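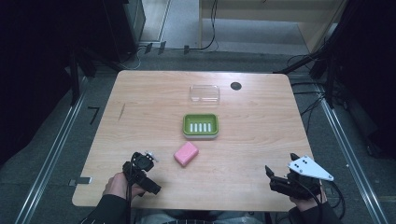
Bar soap, a slotted dish and a clear lid on a work table

About Drelness

Drelness is a small soap maker in Priletmont. We make bar soap, and only bar soap, in a former feed store two streets back from the river. We sell it by the bar, by the box and by the case to households, inns, gyms and shops.

The company began at a kitchen sink, with a batch of plain olive oil soap that was too soft to sell and was given to neighbors. The recipe changed many times after that. The one we settled on uses olive oil, coconut oil and a little castor oil, and it is still the base of everything we make.

How we work

Our soap is made by the cold process. Oils and lye are mixed at low heat, poured into long molds and left overnight. The next day the blocks are cut and the bars go onto racks in the back room, where they cure for six weeks. We have tried shorter cures. The bars looked the same but wore down faster in the shower, so we went back to six.

A full pour fills 17 molds and gives us 2,280 bars. We pour twice a month for most of the year and three times in October and November, when gift orders come in. The curing room is kept at 70 degrees, with a fan running day and night.

Trimmings from the cutting table are grated and pressed into small guest bars. These vary in color and scent from one batch to the next – please don't order them if you need a matching set.

What we make

The regular list has eight soaps. Four are scented with essential oils, three are unscented, and one is a kitchen bar with ground pumice for greasy hands. Ji is our unscented line, made without added color for people who prefer a plain bar. It is cut on its own day, after the wires and tables have been washed down.

We don't make liquid soap, shampoo or lotion. We get asked often, and we're happy to suggest other makers nearby.

Wholesale

We supply 300 shops and inns, most of them within a day's drive. The minimum opening order is one case, and cases can be mixed. Our wholesale orders are packed and shipped by Claradeck, from their warehouse on the east side of town. Orders that reach us before noon usually leave the next working day. Please allow longer in December.

Looking after your soap

A bar lasts longest if it can drain and dry between uses. Use a dish with slots or ridges and keep it out of the direct spray. If you cover the bar for travel, let it dry first.

Visiting

The shop counter at the front of the building is open in the mornings from nine until one. There is parking in the side yard – use the second gate, as the first is for deliveries. The curing room is closed to visitors, but you can smell it from the counter.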